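Ticket 6-31: Esanitz viewer, 3D volume goes black after rotating
Opened: 2023-10-30
Status: open, waiting on reporter

Hello again support! Me with the black volumes, I'm afraid. I did what you asked and kept a log as I went, so apologies for the length of this one.

Quick recap for whoever picks this up. We use Esanitz to look at CT studies, mostly wrists and ankles, and since we moved to the new workstation the 3D view loads perfectly well, lets me turn the bones for a bit and then drops to a plain black panel. The flat slices next to it carry on scrolling as if nothing had happened. No error box, no beep, nothing.

First thing I tried was a smaller study. An ankle with 12 slices in the series (a scout, really, so it looks like a stack of pancakes in 3D) never goes black however much I spin it. A full wrist goes every time, usually while I'm dragging it round to see the palm side.

Then I cleared the local cache from the Tools menu, closed the viewer and opened it again. Same thing. I also switched off the shadows and the soft lighting, and that did seem to buy me longer before it went, but it still went.

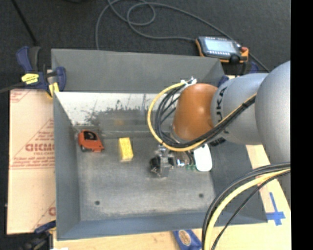 Next up was the archive. Our studies come across from Petell, and your colleague wondered whether the series was arriving with bits missing. I copied a wrist to the desktop and opened it from there with the network cable out. Black again, so I'm fairly happy it's nothing to do with Petell or the network.

The graphics driver was the interesting one. The old workstation (a Millix, still under the desk, bless it) has a driver from May and has never done this. The new one had updated itself to something later. I'm not allowed to roll it back myself, so I've put a request in to our IT people and I'll add a note when they've been.

One more oddity: if I leave the black panel alone for 30 seconds and then click a preset, say Bone 2, the picture comes back! It goes again on the next drag, but it does come back, and my measurements are still on it.

Log folder is zipped and uploaded to the ticket. Could you tell me whether there's a setting to cap the memory the 3D view uses? I found one in the manual but the menu it mentions isn't in our version. I'm at the workstation most mornings if you want to dial in.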